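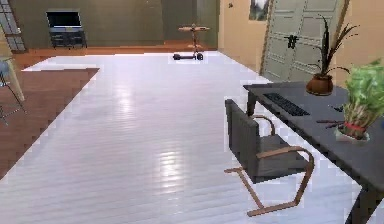

One reader of the previous release wrote that the rent column could not be trusted, as some buildings quote a figure with parking included and others do not. The comment was correct. Rent and parking are now held in separate fields, and records in which the two could not be separated carry the value "combined" in the fee_status field.

Wimby Apartment Listings
Data card, version of Wednesday, February 18, 2026

Summary
Wimby is a table of 2,849 advertised rental units in 61 apartment buildings in the city of Wako. It is maintained by the Holub Housing Office and is intended for the study of asking rents, lease terms and advertised amenities.

Contents
Each row represents one unit as advertised on one day. A unit that was withdrawn and later offered again appears as a new row with the same unit_id.

building_id - code assigned by the office
unit_id - code assigned by the office
bedrooms - studios are entered as 0
floor_area - square feet, as stated by the landlord
rent - monthly asking rent in dollars
parking - monthly charge in dollars, blank if not stated
fee_status - "separate," "combined" or "unknown"

Amenity text is stored in a second file, amenities.csv, and joined on building_id. Wording is preserved as published, including spelling errors.

Collection
Listings were taken from the public leasing pages of each building. Buildings with fewer than 50 units are outside the scope of the collection. The Stosto district was added in this version - earlier versions stopped at the river.

Known limitations
Asking rent is not the rent paid. Move-in specials, such as a free first month, are recorded in the notes field and are not deducted. Floor area is measured differently from one landlord to the next, and balconies are sometimes included. Income-restricted units are rarely advertised on the pages consulted and are therefore underrepresented.

Use
The table may be copied and adapted with credit to the Holub Housing Office. It should not be used to screen applicants or to set the rent of an individual unit.

Corrections
Please send corrections with the building_id and the date of the listing. Accepted changes are entered in CHANGES.txt and appear in the next version.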